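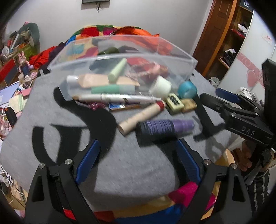

How Do Grown-Ups Buy a Robot?

Buying a robot is a lot like buying a bike. You look at what you need, you look at how much money you have, and you try to make the two match. It just takes longer, and more people have to agree.

Start with the job

The first question is what the robot has to do. A robot that welds car doors is no good at sorting socks. A robot that can lift a refrigerator may be too big to fit through a bedroom door.

People who plan to buy a robot write down the job in plain words. Suppose the job is picking up small things and putting them in a box. They would write down how heavy the things are, how big they are, and what shapes they come in. Tubes roll. Bottle caps are tiny. A spool of thread is easy to hold one way and hard to hold another way. All of this goes on the list before anyone looks at a catalog.

Then comes the hand

Most robot arms are sold without a hand. You buy the hand separately, the way you buy a drill and then buy the drill bits. The hand is called a gripper.

Some grippers have two fingers that open and close. Some have three or more. Some have no fingers at all and use suction, like a vacuum cleaner hose. Two fingers are simpler, and simple things are often cheaper to fix. Fingers can have soft pads on the inside. Hard, bare fingers can let a smooth tube slip, and a pad that is a little rubbery holds on better. Pads wear out, so a careful buyer orders spare ones on the same day.

Not every gripper is on a robot arm. Some are held by a person. The person picks things up with the gripper while a camera records it, and the recordings are used to help a robot learn to do the same job. These cost much less than a whole robot arm. A group with a small budget may buy hand-held grippers first and wait a year or two for the arm.

What is a budget?

A budget is a plan for money. It says how much you have and what you will spend it on.

Let's make one for the town of Trumcombe. The Trumcombe library wants to start a robot club, and it has 959 dollars to spend. A real robot arm for a factory costs far more than that, so the club looks at small kits. The kit it likes best is called the Gurnau. It costs 242 dollars.

How many can the club buy?

One kit: 242 dollars
Two kits: 484 dollars
Three kits: 726 dollars
Four kits: 968 dollars

Four kits cost 968 dollars, and the club only has 959. That is nine dollars too much. So the club can buy three kits and have 233 dollars left.

Should it look for nine more dollars? Maybe not. The kits need batteries. They need a shelf to sit on and spare pads for the fingers. If the club spends everything on kits, it will have four robots that stop working when the batteries run down. Three kits and a box of spare parts is a better plan.

Costs that hide

The price on the tag is only part of what a robot costs. Here are some other things people pay for:

Delivery. A heavy machine may need a truck with a lift.
Power. Big robots may need a special plug.
Training. Someone has to learn how to use it.
Safety. A fast arm may need a fence or a sensor that stops it when a person comes near.
Repairs. Motors, cables and pads all get old.
Space. A robot needs room to move, and so do the people near it.

A packing company in Clindisberg might set aside 50 dollars every month for repairs to one small machine. Some months it spends nothing. Then a motor breaks in December and the money is there – that is what saving it was for.

Try before you buy

Good buyers ask for a test. They don't want to see the robot pick up a perfect wooden block on a clean white table. They want to see it pick up the things it will really have to handle, in a place like the one where it will work. Homes are full of quilts, clothes, books and cables. A floor is flat, but a blanket is bumpy, and small things sink into it or tip over. If the robot can only work on a flat table, the buyer needs to know that before paying.

Buyers also ask how long the robot takes. A slow robot might be fine for one job and useless for another.

Your turn

Plan a robot for your own room. You need a pencil and a sheet of paper.

1. Write down one job you want it to do.
2. Collect a few small things it would have to pick up. Which one is the heaviest? Which one would roll away?
3. Draw the hand it would need.
4. Pick a pretend price for the robot, then add the batteries and the spare parts.
5. Add it all up and show an adult your budget.

Words to know

Budget: a plan for how to spend money.
Gripper: the part of a robot, or a tool, that grabs things.
Sensor: a part that notices something, such as light or touch.
Spare part: an extra piece you keep in case one breaks.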